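Category: Short Fiction / Flash

Demo Day
2025-11-17

The kit came on a Monday and I had until six to say something clever about it.

That was the deal with Worell. Three reviews a week, 462 words each, no more, they cut from the bottom. I'd done a kettle. I'd done a bath mat. Now a pair of hand grippers from a firm called Siseo, for teaching machines to fold washing. You do the folding. The machine learns off you, later, somewhere else. Price on the slip, 311 pounds the pair. Hire it for 60 a month if you weren't sure.

I wasn't sure.

Read the booklet standing up. Charge both. Squeeze to close. Do not use near open flame. Page 6 was in the wrong order and had a drawing of a shirt with three arms, or else I was tired.

My sister rang in the middle. Was I coming on Saturday. Had I sorted Mum's things. I said I was working. She said what at, and I said laundry, and she went quiet in that way she has.

Mum's things were in the back room. Two bags from Plinivholm, where she'd had the room with the view of the bins and never complained of it once. The home had packed them in September. I hadn't opened either.

But the review needed cloth. Everything I own is grey and I'd already done the grey. Dull. Ankrah, the editor, wanted colour, wanted a bit of life in it, wanted "a real household". Fine. I got the first bag.

The flowery one was on top. Of course it was. Mauve, pink, all those curly bits, the one she wore for the dentist and for funerals both. I put it down quick on the blanket before I could smell it.

Then I couldn't pick it up. Daft. Stood there with a gripper in each hand like a crab.

You can't feel anything through them, that's the first note I made. You squeeze and the jaws close and you have to look to know if you've got hold. So you look. You look harder at a hem than you ever have in your life. I suppose that's bad, for a product. I wrote it under Cons. 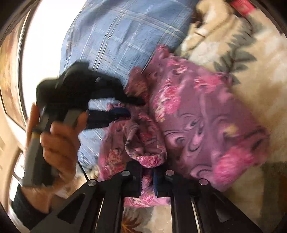

Hand grippers in use on a floral garment.

It took me ages. Got one side over, lost it, went back. The left one kept pushing where I wanted it to pull. Swore at it a fair bit. Somewhere in there it got dark out and teh heating clicked off and I didn't go and see to it.

Wrote it up at ten to six. Sturdy. Slow to learn. Poor on thin cotton. Three stars, then four, then three again — sent it before I could change it back.

Ankrah replied with a thumb. Then, would I do the hire version as well, they'd pay the month.

I looked at the second bag.

Yes, I put. Go on then.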